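Sturton Studio Program
Materials and Surfaces, Unit 11: Edges, Grounds and Layering in Abstract Painting

Bring these notes on Thursday along with your two panels from the last unit. The panels should be primed on the front and sealed on the back. If they are not, prime them the night before, as there is no drying space in the morning.
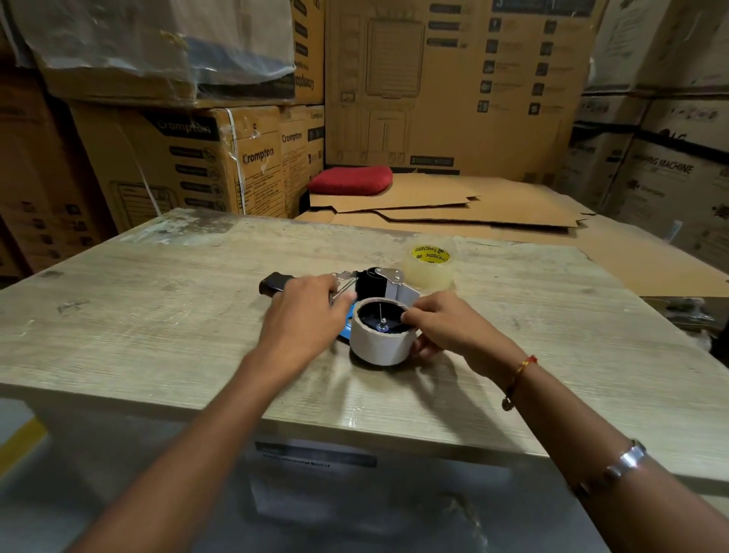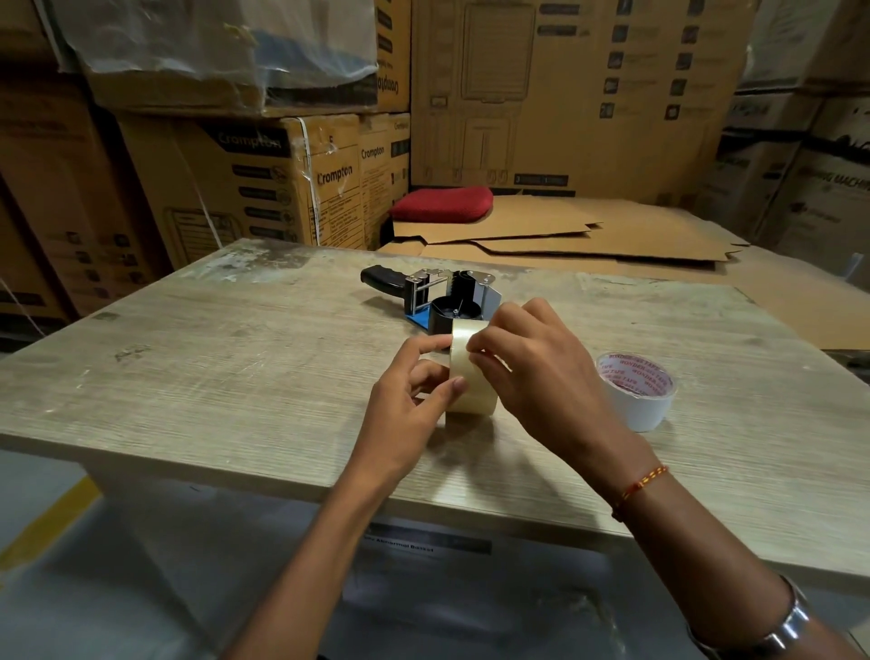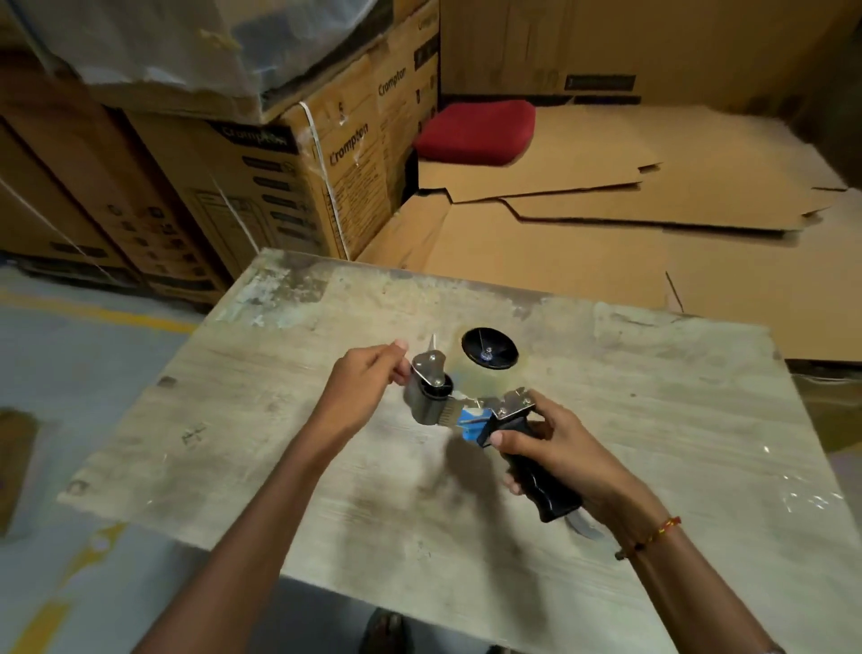

How many coats of gesso does a panel need before I start pouring paint on it?
Two is enough for most work in this unit. Sand lightly after the first coat and leave the second one alone if you want some tooth. A very smooth surface lets a pour travel farther and makes the edge of the puddle harder to control.

1. The ground

A ground does two jobs. It keeps the paint from sinking into the support, and it sets how the first layer will behave. An absorbent ground pulls the water out of thin acrylic quickly and leaves a matte stain with a soft edge. A sealed ground holds the paint on top, where it can be pushed, tilted or wiped off.

White is the usual choice but it is hard to judge color against. Try one of your panels with a mid-gray or an earth tone. Let some of it show in the finished piece.

2. Dripping and pouring

Thin the paint with pouring medium. Too much water weakens the film and it may powder when dry. Mix in a cup with a lip and stir slowly so that you do not beat air into it.

Height matters. From close to the panel, a drip makes a round dot or a steady line. From shoulder height it breaks up and throws small satellites around the main mark. Practice both on newsprint first.

Keep the panel flat until the shine has gone off the paint. Wet pours creep, and a panel leaned against a wall at lunch will look different by 2 in the afternoon.

3. Wiping back

Wiping is a way of drawing. A dry rag lifts the top of a layer and leaves color in the low spots. A damp rag takes off much more, and a squeegee leaves a hard, straight track. Decide which layer you want to get back to before you touch the surface. Acrylic gives you very little time, so work one area at a time.

4. Looking at examples

We will look at slides of the Banora series, 16 paintings made on the same size of panel, and at the large Roncombe diptych. Things to look for:

Where does a line pass under another line, and how can you tell?
Which edges were made by the paint and which by a tool?
How much of the ground is left?

The Petkov reading covers the same paintings from the point of view of scale. It is short. Read it before class and mark one passage you disagree with.

5. Studio task

Make one panel using pours only and one using pours and wiping. Limit yourself to three colors plus white. Photograph each layer when it is dry and before you add the next - the photographs go in your workbook with a line or two on what you changed.

Written part: 100 words on one decision you would make differently. Hand it in with the panels at the end of November.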